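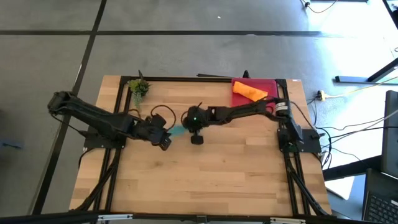 Eleven voices and one cold church

The Altonell choir sings without a conductor, without sheet music and, for most of the winter, without heating. I went along to a rehearsal in Urberg and came away humming!

Its founder grew up in Fladilmont, where her grandmother sang harvest songs while shelling beans. "I knew 5 of them by heart before I could read," she told me. "Then I found out there were 400 more in an old notebook, and I couldn't sleep."

She learns each tune alone, walking by the river, then teaches it line by line. The altos complain that they get the dull bits (they don't – their part in the ferry song is gorgeous). "If you forget the words, sing the vowel," she said. "The audience in August never noticed."

That concert, at the Kohlhase barn, drew 900 people, and she still sounds amazed by it. "We'd put out benches for a third of that. They sat on the hay."

What comes next? A recording, if they can agree on a running order, and a long slow lullaby that she has been saving. She sang me the first verse by the coat rack, very quietly, and then went to find her gloves.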